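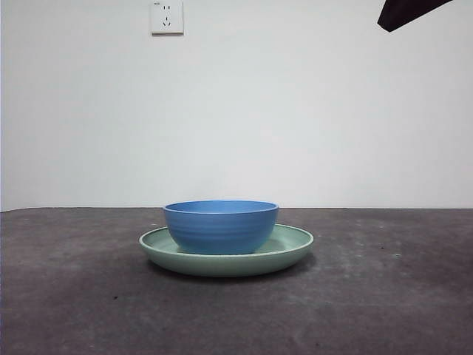 Clelance search: release inspection, synonym list build 586

Inspected by Nomvula Mokgethi. Second reader Matúš Danko. Build supplied by Prasanna Uddin.

Marks used: OK, NOT OK, N/A, OPEN. An OPEN item needs a name against it or it counts as NOT OK. Comments are mine unless initialled.

Background for anyone joining late: the old synonym list was written by hand. The new one has 3000 pairs, most of them proposed by a model trained on Howlader's query logs and then passed by a reviewer. The release note says it "understands what users mean". I have left that claim out of the checklist as I don't know how to inspect it.

Section A. The list itself

A1. File loads in Zelirel without warnings.
OK. Loaded on staging and on a clean machine.

A2. No pair points to itself.
OK.

A3. Pairs marked one-way stay one-way after import.
NOT OK at first look, OK after the second import. The import script had been treating a blank direction column as two-way. Prasanna has made a blank an error. I would like to know how long it has been doing this with the old list, and whether any of the "improvement" we measured in July came from it.

A4. Chains checked (A to B, B to C, therefore A to C).
NOT OK. "Cover" goes to "policy", "policy" goes to "guideline", and so a search for book cover sizes brings back the staff guideline on expenses. I was told this is rare. It was the fourth thing I typed.

A5. Names of people and places excluded.
OPEN, Mizanur Talukder. There is an exclusion list, but it is matched on exact spelling, accents included. Searching for Danko without his first name works. Matúš tried himself without the accent and got three pages on mattresses.
MD: I did. They were good pages.

A6. Every pair has a reviewer recorded.
OK on paper. The reviewer column is filled in all the way down. Large blocks share a timestamp to the minute, so either somebody reads very quickly or the column was filled in afterwards. Please don't tick this in future on the strength of the column being full.

A7. Abbreviations expand in the right department only.
N/A for this build. Zelirel has no notion of department. It was N/A last time too and I'd like somebody to decide whether we are ever going to do it. If not, strike it from the form.

Section B. Results

B1. Test queries are the agreed set.
OK. 500 queries, same file as the previous release, checksum matches.
Comment: same file as the previous release also means the people tuning the list have had it since then. I asked Prasanna if any test query had been used in tuning and the answer was "not directly". I have written that down as I heard it.

B2. Top 15 results judged for each query, by a person, without knowing which build produced them.
OK for most. Judges were Nusrat Bandara and me. The two builds were shown side by side in random order, but the new build highlights matched synonyms and the old one doesn't, so we both knew which was which by lunchtime. Turn the highlighting off next time.

B3. Average score no worse than the live build.
OK. It is slightly better. See B2 before putting this in a slide.

B4. Worst losses read one by one.
OK, done, and this was the most useful hour of the inspection. The bad ones have a pattern: short queries, one or two words, where the user has typed exactly the title of a document. The exact title used to come first. It now comes below anything that contains the word and two of its synonyms. I don't accept that this is a matter of taste. If someone types the full title of a thing, they want the thing.
NB: Agreed. I would hold the release for B4 alone.

B5. Queries with no results reviewed.
OK, with a grumble. Fewer searches now come back empty and this is reported as a success. I read through the ones that changed, and in plenty of them the honest reply was an empty page. Someone looking for a form we don't hold is better off being told so than given a list of forms about something else.

B6. Click data supports the change.
N/A. There is no click data for this build, as it hasn't been live. The release note quotes a click figure from the Grostari pilot. Their collection is much smaller than ours and their search box sits in a different place. I have crossed it out. 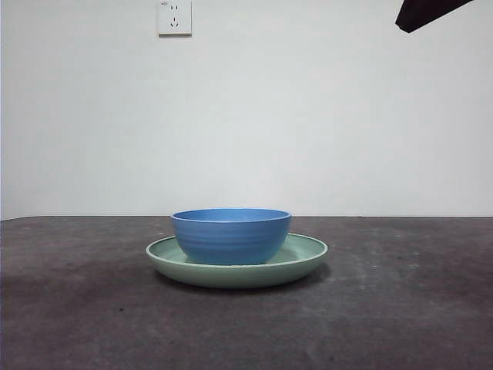 Section C. Speed and load

C1. Response time at normal load within the limit.
OK. Measured on staging.

C2. Response time at peak load within the limit.
OPEN, Prasanna Uddin. The load test replays overnight traffic, when the only visitors are crawlers asking for the same handful of pages. Naturally the cache looks wonderful. Rerun with traffic from 10 in the morning.

C3. Memory use steady after repeated reloads of the list.
OK. I left it reloading over lunch and the figure came back to where it started each time.

C4. Long queries don't time out.
OK up to a pasted paragraph. Two pasted paragraphs gave a blank page with no message. The live build does the same, so I haven't failed it, but it is still a blank page with no message.

Section D. Turning it off

D1. Old list can be restored without a redeploy.
OK. Mizanur did it while I watched, using the written steps.

D2. Written steps are correct.
NOT OK. Step 3 names a folder that has been moved. Mizanur knew where it had gone. Whoever is on call at 2 am may not.

D3. A single bad pair can be removed without restoring the whole list.
OK, but the removal is lost at the next import. Keep a separate file of removals and apply it last.

D4. Somebody outside the team can report a bad result.
OPEN, Nusrat Bandara. The feedback link works and sends to a mailbox. I asked who reads it and got two names, each of whom thought it was the other.

Result

Not passed. A4, B4 and D2 to be put right before I look at it again. A5, C2 and D4 can follow if their owners give a date in writing.

For B4 Prasanna suggests boosting exact title matches. Fine by me, provided the boost goes into both builds before they are compared. Otherwise the synonyms will get the credit for it.

Reinspection covers sections A and B in full, and D2. Bring the list of chains.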